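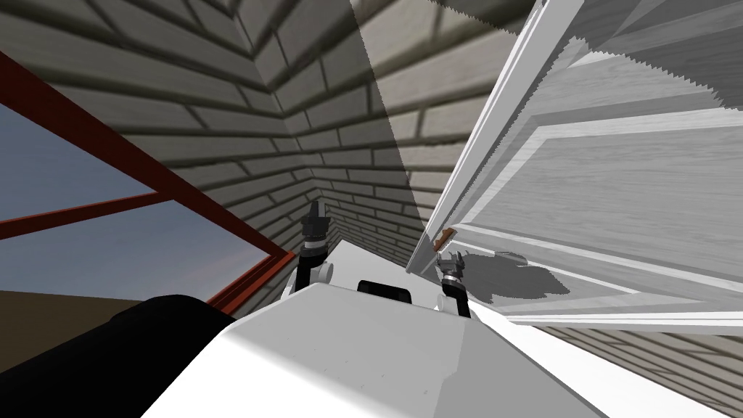 Why do we go and look at a simulator when we could look at a robot?
The simulator lets you get a door wrong 146 times before lunch, and the bill for doors stays at nil. Real robots are on the sheet for later in the term.

Handout 4: the Skandano open day
Issued 9 January 2025

Read this before the visit, please, and not on the coach.

Skandano run the demonstration in their Longo suite. You will watch a two-armed robot attempt a white panelled door in a brick room, all of it rendered. The control software is called Sonerard. The people there will say the name a great deal and you will get used to it.

What to watch
Doors are harder than they look to anyone who has been opening them since infancy. The handle is small, so the gripper has to arrive in the right place and at a sensible angle. Then the door swings, and the arm must travel along an arc it did not choose. Most failures I saw in November came in that second part. The arm held on with great loyalty and went the wrong way.

Keep an eye on where the robot's own body gets in the way. A view from low down and just behind a gripper can give you a great deal of black casing and wall, with the fingers in between. Ask yourself what you could work out about the room from that alone. 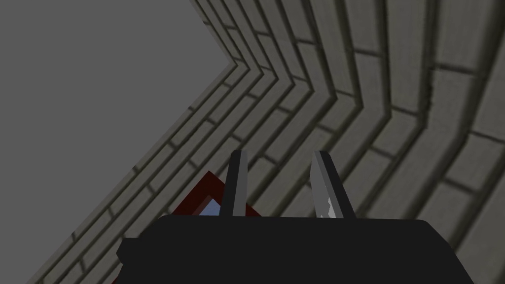 What to write down
Take 3 attempts and note for each: where the gripper was at first contact, what the other arm was doing, and who or what decided the attempt was over. "It went well" is not a note. Neither is "it was cool", though I get several every year.

Questions worth asking the hosts
How is friction at the hinge set, and did anybody measure a hinge?
What does Clultska (their scoring tool) count as an open door? Last time the answer changed between the talk and the coffee.
Which shadows and textures does the software use, and which are for visitors?

Write-up: one side, due in week 4. Sketches welcome, screenshots of the brochure less so.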